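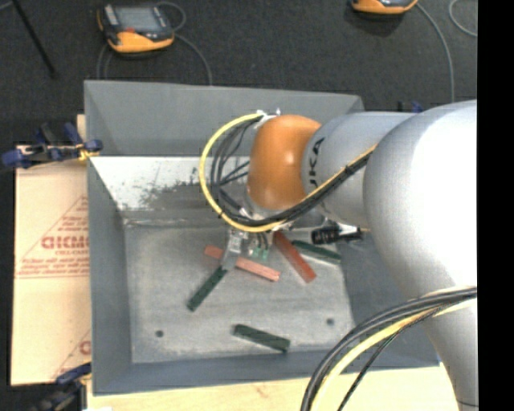 Does a sloping tray really help you tidy?

2025-01-08 | By Azra Petek
Home | Things | Rooms | Ask Us

People say sloped sides make small things slide to the middle. Do they? Green and red-orange sticks can lie all over a flat floor, slopes or no slopes. I'm not convinced. Try it: drop 10 pencils in a tray, then in a box. Which is neater?

Comments
Arwel Gittins: Mine rolled everywhere.
Popescu: The box won, but my box is tiny. Is that fair?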